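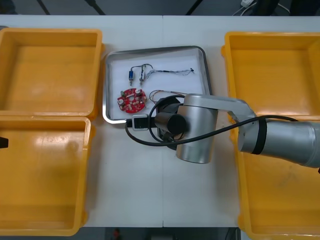

By Bijan Zarei, for the Narkitz Policy Forum
Opinion

Small manufacturers are asked to sign contracts they had no part in writing. The buyer sends a document of 43 pages, the supplier has a few days to return it, and the payment terms are found near the end. In many of these agreements the supplier waits 100 days to be paid for goods already delivered. This practice should end, and the law should end it.

The usual defense is that both sides are free to refuse. That freedom is of little use to a firm with 11 employees and one large customer. Wages are due every 2 weeks. Rent is due every month. A supplier that must borrow to cover the gap is lending money to a company far larger than itself, and it receives no interest for doing so.

Members of this Forum have seen the results at close hand. Savard, a maker of cabinet fittings, turned down new orders in April; it could not pay for material while older invoices stood open. Treko accepted a discount in exchange for early payment and has accepted it on every order that followed. Neither firm had a complaint about demand for its work.

Larger buyers will say that longer terms help them keep prices low. Some of that may be true. The cost does not disappear, however – it moves to the party least able to carry it, and it returns later as delayed repairs and positions left unfilled.

The Forum supports a fixed limit on payment terms, with interest added automatically after the due date. Automatic is the important word. A supplier should not have to send a letter of demand to a customer it hopes to keep.

Last updated: 31st October

Subscribe to the Forum newsletter. You may unsubscribe at any time.

Contact | © Narkitz Policy Forum | Back to top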